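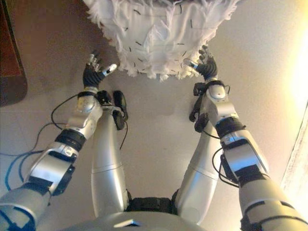

Fluffy things should be washed less and shaken more

Every house I have lived in has had at least one shaggy white thing in it. A throw, a bath mat, a cushion cover, a rug beside a bed. They look good in the store and they look good for a few weeks after that. Then they start to go gray at the ends, and the owner puts them in the washing machine, and in my opinion that is where most of them are ruined.

I worked the counter at a laundry in Mumerville for 12 years. People brought in comforters, curtains and tablecloths, and they brought in a great deal of fringe. The comforters usually left in better shape than they came in. The fringe often did not. A shaggy edge goes into the drum as separate soft strands and comes out as clumps, and once the clumps have been through a hot dryer they stay clumps. We had a wire brush for them. It helped a little and pulled out a lot of fiber.

My view is that a fringed or fluffy fabric should be treated more like a coat than like a towel. You do not wash a winter coat each time you wear it. You hang it up, you brush it, and once in a while you have it cleaned. The same piece of fabric on a bed or a chair gets far less wear than a coat does, and still people wash it every other weekend.

What it needs most of the time is to be shaken. Take it outside if you have an outside. Hold it by two corners on the short side and snap it downward, then turn it and do it again from the other end. Most of what makes a white throw look dull is dust sitting on top of the strands, and a good part of that comes off in the air. Do this on a dry day. Damp strands stick to each other and hold on to the dust.

After shaking, lay it out flat. I do this on the floor, and I have been told by several relatives that this is a strange place to put a clean white thing. The floor is the only surface in my home big enough. A bed is too soft and you end up smoothing the mattress. A table lets the edges hang, and the edges are the part you want to see. On a swept hard floor you can get down next to it, work the creases out with open hands from the middle toward the outside, and separate the fringe with your fingers as you go. It takes me 8 minutes for a throw. A brush is faster and I don't recommend it.

Flat on the floor is also where you find out what is in it. White fabric is sold on the idea that it shows everything, but a folded white throw shows almost nothing. Spread out, you can see the loose threads, the crumbs, the place where a seam is opening. Anything dark stands out right away. If it is a hair or a bit of leaf, pick it off. If it is stitching, leave it alone until you know what it is holding together. I have seen customers cut what they thought was a stray thread and then pay for a repair.

There are cases where you do have to wash. A spill is one, a sick pet is another. Use cold water and a bag, keep the load small, and skip the softener, which coats the strands and makes them collect dust sooner. Then dry it flat. A thick one can take 14 hours in winter. I washed one in December and it was still damp at the seams the next morning, so plan for that and don't rush it with heat.

The stores share some of the blame. Care labels on these things say "machine washable" in large letters because it helps sell them. The label on a Cakix throw I bought ran to 100 words and not one of them was "shake." Machine washable only means that it will come out of the machine in one piece. It makes no promise about what the edges will look like.

I know the argument on the other side. People have children and dogs and jobs, and a throw that can't be washed at will is a throw they don't have time for. I think that is a fair reason not to buy one. A plain woven blanket will take all the washing you want to give it. If you want the fringe, though, you are agreeing to look after the fringe, and getting down on the floor with it once or twice a month is less work than hauling it through the machine, and cheaper than a new one every year.

When you are done, fold it loosely with the fringe on the outside, and don't put anything on top of it.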